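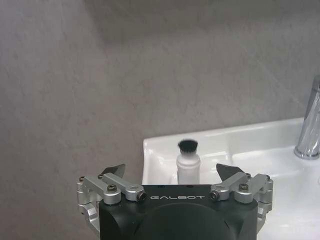
Street paper Latard moves vendors to card and phone payments

Vendors of the street paper Latard will be able to accept card and phone payments from October, following a trial in the Prado district that ran through the spring and early summer. Each vendor who opts in receives a printed badge with an individual code. Customers scan the code with a phone, choose the number of copies and pay in a browser page. No app or account is needed on the customer's side.

The system was built on payment software supplied by Rolta, which also handles the settlement of funds. Badge design and print work were done by Clatolier, the studio that has laid out the paper for the past several years. Latard remains responsible for vendor registration, the issue of badges and the handling of complaints.

The paper first looked at cashless sales after vendors reported that passersby were stopping, asking about card payment and walking on. An earlier attempt with handheld card readers was dropped after one season. The readers needed charging every day, which was difficult for vendors without regular access to an outlet, and lost or damaged units were costly to replace. The badge has no battery and costs very little to reprint.

How the payment works

The code on the front of the badge links to a page showing the vendor's first name or chosen display name, the vendor number and the current cover price. The customer selects one or more copies and may add a tip. When the payment clears, the page shows a full-screen confirmation in a solid color with the time of the transaction. The color changes daily, so that a saved screenshot from an earlier purchase can be recognized at a glance.

Vendors with a phone of their own can receive a text message for each sale. Vendors without one rely on the confirmation screen and can ask for a printed list of their sales at the distribution counter. During the trial, both groups were included on purpose.

Money from cashless sales is credited to a vendor balance held by Latard in a separate account. The vendor can draw on it in three ways: as cash at the counter during opening hours, as a transfer to a bank account, or as credit toward the purchase of new copies. The third option was the one most often used in Prado. It allows a vendor to pick up papers in the morning without carrying cash from the day before.

A bank account is not required to take part. Identification is limited to the vendor registration that every seller already completes before receiving a first set of papers. Vendors whose registration has lapsed will have to renew it before a badge can be printed.

Results of the trial

The trial began with 25 vendors, all with fixed sales locations near transit stops, supermarkets or the covered market. Two left the program for reasons not connected with payments, and their places were filled from a waiting list.

According to the paper's own evaluation, cashless payments made up 20 percent of sales among participants by the final month. Cash sales fell slightly over the same period, but by less than the increase in cashless sales, so that the total number of copies sold per vendor went up. The evaluation notes that the comparison is limited. Spring is usually a stronger season than winter, and the vendors taking part were not chosen at random.

Tips behaved differently from what had been expected. The paper had assumed that customers paying by phone would leave less, as there is no change to wave off. The tip field was used in a majority of cashless payments, usually for a small fixed amount. The preset amounts on the payment page will stay as they are.

Three technical problems were recorded. Codes on the first batch of badges were printed on a glossy laminate that reflected sunlight and could not be read reliably around midday. Clatolier replaced them with a matte version and increased the size of the code. Mobile reception was poor at one location beneath a rail overpass, and the vendor there was offered a second spot. Finally, the payment page initially timed out after a short period of inactivity, which caused trouble for older customers. Rolta has since extended the limit.
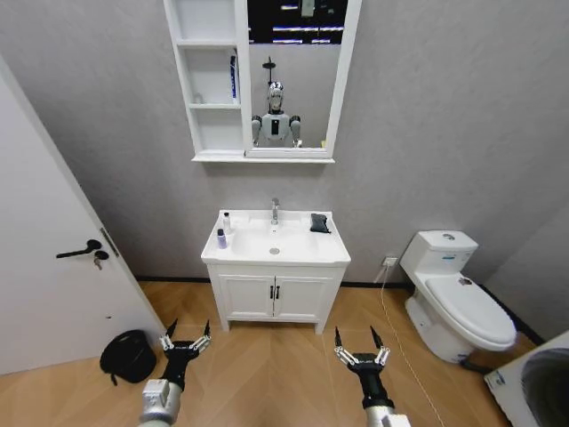 White vanity unit with ceramic basin, gray bathroom walls.

Costs and fees

Payment processing fees will be carried by the paper for the first year and will not be deducted from vendor balances. Vendors keep the same share of the cover price as they do with cash sales. Tips go to the vendor in full.

Latard has set aside a fixed sum in its operating budget to cover the fees and the printing of badges. If the share of cashless sales rises well above the level seen in Prado, the sum would not last the full year. In that case the paper would review the arrangement with Rolta, whose contract provides for a lower rate once a certain monthly volume is reached. An increase in the cover price is not planned for the current year.

The first badge is free of charge, as is one replacement. Further replacements are issued against a small fee, which the counter can waive. A lost badge is blocked as soon as it is reported, and the code on it then leads to a notice asking the finder to return it. The vendor balance is not stored on the badge and is not affected.

Schedule

Latard currently has 300 registered vendors across the city and the surrounding towns. Badges will be issued in stages, starting with vendors in the center and along the two main transit lines. Almost 100 have signed up so far. Vendors in outlying towns will follow once the mobile distribution van has been fitted with a printer and a connection to the balance system — at present, it can only process cash.

Registration for a badge takes place at the distribution counter. Vendors should bring their current vendor card and, if they wish to receive text messages, their phone. Short introductions are offered every morning at 9:30, before the counter opens for paper sales, and last about half an hour. They cover the confirmation screen, the handling of failed payments and the blocking of lost badges. Interpreters are available on request. Printed instructions have been prepared in several languages, along with a version that relies mainly on drawings.

Participation is voluntary. Vendors who prefer to sell for cash only can continue to do so, and the vendor card alone remains proof that a seller is authorized. Customers who see a code without a vendor card next to it are asked not to pay and to contact the editorial office. The genuine badge is worn in the same holder as the card and shows the same vendor number.

Data protection

The payment page does not show a vendor's last name or sales location. Rolta processes the payment data and passes on to Latard only the vendor number, the amount, the tip and the time. Customer names are not transmitted. Sales lists are kept for accounting purposes and can be viewed by the vendor concerned at any time.

Vendors who receive public benefits had asked during the trial how cashless income would be treated. The paper has added a monthly statement to the system for this purpose — it lists sales and tips separately and can be printed at the counter. Advice on individual cases is available during the regular social counseling hours, but not at the distribution counter itself.

A digital edition of the paper, to be sold through the same code, is under discussion. The technical requirements are largely in place, but the question of how long a purchased issue should remain accessible has not been settled. A decision is expected after the first full quarter of cashless sales.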